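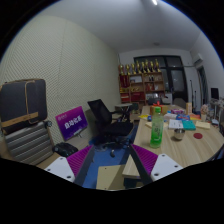

Kurirum had its open day in December and I'd been meaning to go for ages, so when a spare afternoon turned up I got on the 474 bus and went. It's a small firm that puts together gift hampers and stationery sets for shops, and I love a good notebook more than is sensible. We started upstairs in the meeting room, where they try out what goes with what, and I could have stayed there all day! The long pale wood-topped table had booklets and pads of paper on it, with bright packets further back and a brown and gold gift box with a red ribbon bow that I badly wanted to take home. I liked the little silver cup best, though, shiny and wide at the top, and I spent far too long wondering what you'd put in it (pens wouldn't stay up, paper clips maybe).

There were 16 of us on the two o'clock tour. Downstairs is the packing floor, a lot bigger than it looks from the road, and noisier too. The woman showing us round said they'd sent out 3,424 boxes of the Gilia set in the autumn, and 340 of those went to one shop! Gilia is the one with the flowery lid, if you've seen it. The newer range is called Kulum and is plainer, and I wasn't mad on it, but the paper is lovely and thick.

We all got a go at tying a ribbon. Mine came out lopsided and the lady next to me did a perfect one first time, very annoying. Tea and shortbread afterwards in the canteen, and a small shop where I bought two notebooks and some wrapping paper I'll be frightened to cut.

Parking is tight, so use the Prantl Road side if you're driving. The stairs up to the meeting room are steep, but there's a lift round the back if you ask at the desk. They're doing another one in spring and I've already put my name down.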